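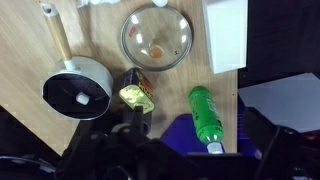 Can the gripper be cleared for glass and metal items in the same session?
It can, provided the grip force limit is set for the most fragile item on the table and stays at that value until the session is closed.

4.3 Tabletop Handling: Preparing the Work Area

This section applies to the Tridton arm with the two-finger gripper and wrist camera. Complete section 4.2 (Homing) first. The operator who signs the session log is responsible for every step below.

1. Set the mode switch to HOLD. The status lamp must be steady before anyone reaches over the table.

2. Place the items on the tabletop. Leave enough room for both fingers to open fully on either side of anything that will be picked up.

3. Check the table edges. Pans, lids and boxes that extend past the edge are to be moved inward or entered in the log as no-pick items.

CAUTION: A saucepan handle acts as a lever. Contact near the end of the handle can turn the pan and push other items to the floor.

4. Turn glass lids so that the knob faces up. Grip by the knob only. Do not close the fingers across the glass.

5. Close all screw caps. Bottles may lie flat, but the travel speed must be reduced to 27 percent for any session that includes one.

6. Open the Limits page and enter the grip force code. The code for mixed household items is 42. Do not use code 90, which is reserved for the Gerlach calibration block.

7. Look at the wrist camera view. Glare from glass or polished metal can hide an edge. If an outline is broken, dim the overhead lights or move the item, then repeat this step.

NOTE: Small objects inside a container are treated as separate items. Record the container first and the contents second.

8. Follow the cable from the wrist to the first clamp by eye. It must not cross the path of either finger.

9. Step behind the floor line, set the mode switch to RUN, and confirm on the pendant.

WARNING: Never remove a dropped item while the arm is in RUN. Return to HOLD and wait for the steady lamp.

If fault 693 appears during step 9, the force code and the item list do not match. Return to step 6. Clearing the fault from the pendant without correcting the code is a breach of the Faltdale site rules.

Changes to the force codes require the approval of Wolfram Rieger. Log sheets are kept by Hildegard Weidemann and are collected at the end of each shift.

Related items
4.2 Homing the Arm
4.4 Closing a Session
5.1 Fault Codes
Pasley Pendant: Quick Reference
Floor Line Marking, August revision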